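造花の飾り方と片づけ方、うちでやっていること

造花って、買ってきたときがいちばん変な形をしてませんか?袋の中でぎゅっと寝かされているから、葉っぱがぺたんこで、花も横を向いていて。私は最初のころ、それをそのまま花瓶に挿して「なんか安っぽいなあ」とがっかりしていました。いまは挿す前にひと手間かけるようにしていて、これだけでずいぶん違います。

まずはテーブルに全部並べます。袋から出した順に花瓶へ入れていくと、最後に残った一本の行き場がなくなって結局やり直し、というのを何度やったことか……。白いテーブルか、なければ白い紙の上がおすすめです。花の色がよく見えるし、落ちた葉っぱもすぐ見つかります。
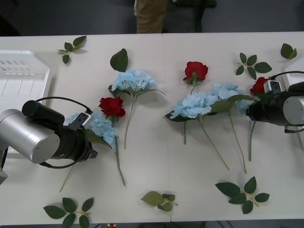

色は欲ばらないほうがまとまります。私が好きなのは水色のあじさいと赤いバラの組み合わせ。季節が合わないと母には言われますが、造花なんだからいいんです!あじさいは一輪でもかさがあるので先に場所を決めて、そのすき間にバラを入れていくと楽ですよ。逆の順番でやると、バラがあじさいの後ろに隠れてしまいます。

葉っぱだけの小枝は最後です。茎の根元がすかすかに見えるところへ足していくだけ。抜けてしまった葉も捨てないで、小さな箱にとっておいてください。花瓶の口を隠したいときにちょうどいいんです。

茎が長すぎるときは、切る前に曲げてみること。針金の入ったものなら、下のほうをU字に折れば短くなりますし、気が変わったら戻せます。私は一度、Medranoという雑貨屋さんで買ったバラを勢いよく切りすぎて、どの花瓶に挿しても口から顔だけ出ている状態になりました。いまは洗面所のコップに挿してあります。切るならペンチの刃のところを使って、台所ばさみはやめましょう。刃がこぼれます(こぼしました)。

ぺたんこになった花びらには、ドライヤーの弱い温風を少し離して当てます。指で広げながら、ちょっとずつ。近づけすぎると素材によっては縮むので、目立たない葉っぱで試してからにしてくださいね。高温は使いません。

ほこりの話もしておきます。あじさいは花びらが細かいぶん、ほんとうにほこりがたまるんです。私は化粧用の大きな筆で上から下へ払っています。日曜の朝、掃除機をかける前にやれば、床に落ちたぶんもまとめて吸えます。それでもくすんできたら、ぬるま湯に台所洗剤を2滴たらして、花の部分だけをさっと振り洗い。赤いものは色が出ることがあるので、必ず別の水で洗います。友だちのウサさんは水色といっしょに洗って、全部うっすら紫にしてしまったそうです。それはそれできれいだったらしいけど。

乾かすときは逆さにつるします。洗濯ばさみのついたハンガーが便利で、花どうしがくっつかないように一つおきに留めるのがコツです。日なたに出すと色があせるので、風の通る日陰で。

しまうときは、種類ごとに茎をそろえて、紙でふんわり巻いてから箱に寝かせます。輪ゴムは夏を越すと茎に貼りつくので、私はリボンの切れ端で結んでいます。長さ60センチの箱があれば、茎の長いものもだいたい曲げずに入ります。上に重いものは載せないでくださいね。箱の横に「あじさい・水色」「バラ・赤」と書いておけば、来年の自分がふたを全部開けなくてすみます。

あ、花瓶が軽くて倒れるという方は、底に小石かビー玉を入れてみてください。水を入れないぶん、造花の花瓶はどうしても頭が重くなるんです。うちは500円で買ったビー玉をひと袋、そのままざらっと入れています。透明な花瓶だと茎の先も隠れるし、猫がぶつかってもいまのところ無事です。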